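Vesau Family Support Network
Minutes of the general meeting, 16th February

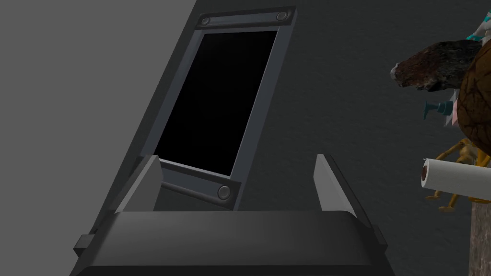
A gray two-fingered gripper with a tilted display panel beyond it.

The chair opened the meeting and thanked everyone for coming out in such miserable weather, and thanked the Nurner group too for bringing the soup, which was very much enjoyed by those who got to it in time. The minutes of the December meeting were read and accepted, with one correction: the visiting room at Issa was closed for nine days, and we had written six.

Child abuse and neglect hotline. The county's liaison kindly walked us through the figures for the past year. The hotline took 1,682 calls, and 91 of those came from children or teenagers calling about their own homes. There was a long and thoughtful talk about this. Several members who have fostered older children said that a young person who calls is often the one who has been cooking and getting the little ones off to school, and that they worry terribly about being split up from them afterward. The liaison agreed and said that keeping brothers and sisters together is still the hardest part of a night placement.

Emergency foster homes. We now have 63 approved homes across the district, but only four will take three or more children at once, and none of those is on the Illerent side of the river. It was agreed that we would hold an open evening in Illerent before the summer, with coffee and plenty of time for questions, and that two of our longer-serving foster families would be asked to speak. A member wondered if we might also pay for bunk beds where space is the only thing holding a family back. People liked this very much, and after some back and forth about mattresses, $800 was set aside to try it.

School training. The evening course for teachers and bus drivers on spotting neglect went well at Nurner and was a little thin at Issa, where it clashed with a basketball game. It will be run again at Issa on a quieter night. The handout still has the old sheriff's office number on the back page and must be reprinted before then.

Court waiting area. The toy shelf is in a sorry state again. Picture books and puzzles with all their pieces would be gratefully received, but please, no more stuffed animals for now.

Any other business. The side door sticks, so please pull it firmly shut when leaving. Next meeting in the same room, and the Issa group has offered to bring supper.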